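Second arm budget, continued

Quote from Havlow came in at 3,706 for the gripper, wrist mount and cabling. Nundent wants 1,986 for a gripper alone, and their flange needs an adapter at 737, so the gap is smaller than the list prices suggest. Hayley Dunmore has both sheets if anyone in Endville wants to compare.
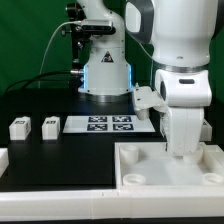 Gripper over the tray, second base behind with the depth sensor clamped to its column.

Trays and markers are cheap. I put down 40 for printed markers and left it there. The wrist camera is harder to price – neither quote includes one, and focus at short range matters more to me than resolution.

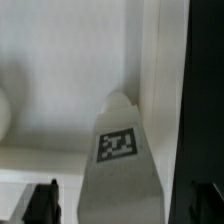 Wrist view of a tagged block. Slightly soft.

Open items for April: spare fingers, a longer sensor cable, shipping from Havlow. I'm leaning toward Havlow.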